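Re: [facilities-ops] Dilution drift on wall-mounted dispensers, Flelholm building

From: Helmi Rantala
To: facilities-ops list

On Sunday the night lead at Flelholm wrote:

> We are going through neutral floor cleaner a lot faster than the
> schedule says we should. The dispenser on the second floor closet
> is set for the same tip as the other closets, same product, same
> case lot. Bucket looks darker than it used to. Floors on that side
> are getting a haze by the end of the week and the autoscrubber
> leaves tracks at the turns. I swapped the tip for a new one of the
> same color and it made no difference. Is it the product or the
> dispenser? Also, does anyone strip the haze or just rinse it?
>
> Second question, unrelated: the restroom crew wants to go back to
> ready-to-use spray bottles for the mirrors. Any objection?

Taking the second question first: no objection from me, as long as the bottles carry a full label. A marker on masking tape does not count. We had three bottles come back from that building in March with nothing on them at all, and they had to be dumped.

On the first question, I would look at the water side before blaming the product. The tip controls how much concentrate is pulled for a given flow of water. It assumes the flow is in the range the chart was drawn for. If somebody changed the hose, the valve, or the supply to that closet, the chart no longer applies, and a new tip of the same color will give you the same wrong answer as the old one.

Things that have caused a rich mix at sites I have worked:

- Fill hose swapped for a longer or narrower one, or cut and rejoined
- Flow insert left out after a repair
- Bucket outlet used with the tip meant for the bottle outlet
- Concentrate jug sitting on a shelf above the dispenser, so it siphons after the button is released
- Tip not pushed all the way onto the barb

The jug position is the one I would check first at Flelholm. The second floor closet was rearranged when the Andov shelving went in, and I recall the chemical ending up at head height. With the jug above the unit and a worn check valve, concentrate keeps moving after you stop filling. The first bucket of the shift will be the worst one. If your lead sees a dark first bucket and normal ones after that, you have your answer.

To measure it, you need a marked container and a watch. Do this with the normal hose attached:

1. Run the outlet for a minute into the mop bucket and throw that away.
2. Put the pickup tube in a graduated cylinder filled with concentrate to a known line.
3. Fill the bucket to its own marked line. Write down the time.
4. Read the drop in the cylinder.
5. Divide the finished volume by the drop.

Repeat it twice more. If the three results are far apart, stop and look for an air leak or a loose fitting before you trust any of them. Do it once at the start of the shift and once while the other closets are filling, as the pressure in that riser moves around quite a bit when the kitchen is running. 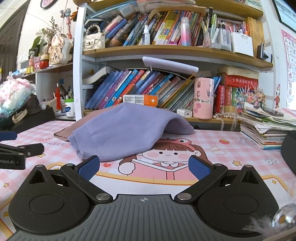
For reference, the neutral cleaner is supposed to come out at 155 to 1 on the bucket side. I would accept anything from there down to 140 and leave it alone. Below 100 to 1 you will see film on vinyl tile, and the haze you describe fits that. When I tested the Tokgöz annex last year one outlet was giving 19 to 1, which is close to what you would use for a heavy scrub. The cause was a missing insert. The part was in the bottom of the mop sink.

Do not correct a rich mix by fitting a smaller tip until the water side has been checked. It will look right for a while, then someone fixes the hose and the mix goes too weak, and the log will show nothing wrong because the tip was changed on purpose.

As for the haze: rinse, do not strip. It is residue sitting on the finish and the finish itself is probably fine. Plain water in the autoscrubber, red pads, squeegee down, two passes, fresh water for the second. Drain the solution tank completely beforehand. If it foams in the recovery tank on the second pass there is still product on the floor and you need a third. Only think about a scrub and recoat if the gloss has not come back once the floor is dry.

The tracks at the turns are a separate matter. Check the squeegee blade on the outside edge. A film makes them easier to see but does not cause them. Flip the blade if it has a clean edge left. The Zollus machines take the same blade front and back in our size, but look at the number on the old one before ordering, since the earlier units do not.

Please log the following and send it to the list or to me:

- Closet and outlet tested
- Tip color
- Hose length
- Jug height relative to the dispenser
- The three ratio results, with the time of day
- Whether the check valve was changed

Use work order code 963 for the time. It covers dispenser checks and the rinse passes. Blades go on the regular supply code.

I have two spare check valves and a bag of inserts in the van and can leave them at the Flelholm front desk. Tell me which outlet type you have before I do. The threaded ones and the push-in ones are not interchangeable, and I only have threaded.

Helmi Rantala

Recent threads on this list:

Autoscrubber batteries not holding through second shift
Re: Autoscrubber batteries not holding through second shift
Entry mats, swap interval for wet months
Tokgöz annex: key sign-out for the third floor closets
Secondary container labels, which size prints correctly
Re: Zollus squeegee blades, old part number
Burnishing schedule for the main corridor
Dust mop treatment and slippery spots near elevators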